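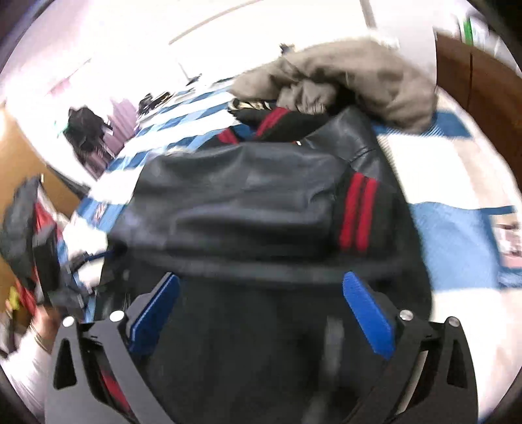 Black leather jacket on a patterned bedsheet.

Tavcombe Coat Bank, progress report to the Lambrakis Fund
12th September

Quick one this time, full accounts to follow with the year-end pack.

Where we are
Intake opened in July as planned. 445 coats and jackets in so far, against a target of 965 by the end of the grant. Slow first two weeks, then the Nernska drop-off point opened and things picked up. Mostly adult sizes. Kids' sizes still short, especially toddler, and we have had to turn down two schools for now. Will go back to them.

Sorting and repair
200 items cleaned and tagged, ready to go out. Zippers are the big problem. Bought a box of replacement sliders, wrong gauge, sent back, right ones now here. Leather takes longer then everything else: no machine wash, needs conditioner, and the cleaner on Draneck Road only takes it in small batches. We've asked for a better rate. No answer yet.

Storage
Moved out of the church hall basement (damp). Now in the upstairs room at Draneck Road, rent paid through the winter. Rails are up, shelving is not. Two of the rails bowed under the heavy wool coats so those are folded in bins untill we get stronger ones.

Spending
On budget except cleaning, which is over. We'd like to move $100 from the printing line to cover it. Flyers came in cheaper than quoted so the money is there. Please confirm by email if OK, we won't move anything before that.

Not done yet
Sizing chart in Spanish - drafted, not checked.
Second drop-off point in Tavcombe. Library said maybe.
Pickup van insurance, quote is in, needs signing.

Next
First giveaway day at Nernska once the shelving is in. Then a push for kids' sizes through the school newsletters. Next report will have the sizes table you asked for, sorry it missed this one.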